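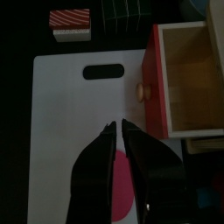

Alasville Walking and Wildlife Club - Days Out Group

How to plan a day at the zoo (and still have a nice evening afterwards)

Hello again everyone! After our April trip to Nerton Zoo I had so many messages asking how we fitted it all in that I promised Fulvio Marino I'd write it up properly, so pop the kettle on, because I do tend to go on a bit.

Start with the route. Most people walk in the front gate and stop at the very first enclosure, which at Nerton is the meerkats, and of course you can't tear yourself away and suddenly it's eleven o'clock. Go straight to the far end first. It's a good twenty-minute stroll past the lake, but you'll have the otters more or less to yourselves, and then you can dawdle back towards the gate as your legs get tired. We did it the other way round on our first visit and I was hobbling by the giraffes!

Next, the keeper talks. Check the times the night before and choose two. I know it's tempting to try for all of them, but you end up marching from one side of the grounds to the other and seeing nothing in between. My favourites are the otters in the morning and the tortoises after lunch - the tortoises don't do very much, but there's a bench in the shade and the keeper is a lovely talker.

Lunch is best eaten early. The cafe gets busy from midday and the queue goes right out the door, so we sit down at half past eleven with our own sandwiches on the grass behind the aviary. Keep an eye on the ibis, they are bold as brass. Angharad Rowlands lost an entire egg roll, and she was holding it at the time.

What to bring: a hat, sunscreen, a full water bottle, a light jumper for the nocturnal house (it's chilly in there), and shoes you've already worn in. If you're bringing little ones, a change of clothes for the splash area as well. Leave the big esky at home, there are too many hills.

If you're coming by bus, catch the 255 from Lelletti and get off at the stop after the roundabout. Drivers should use the lower car park, where there are 200 spaces and a bit of shade along the fence. The upper one is closer but fills early and gets terribly hot.

Now, the evening. Have a proper sit-down before you go anywhere, even if it's only half an hour with your shoes off. Then we like to meet at Mussa, the little wine bar near the station, which does a very good mushroom toast and doesn't mind a noisy table. Book if there are more than six of you.

Our next outing is on 13th August, same plan, meeting at the zoo gate at nine. Let Angharad know if you need a lift, and tell her which end of town you're coming from so she can sort out the cars.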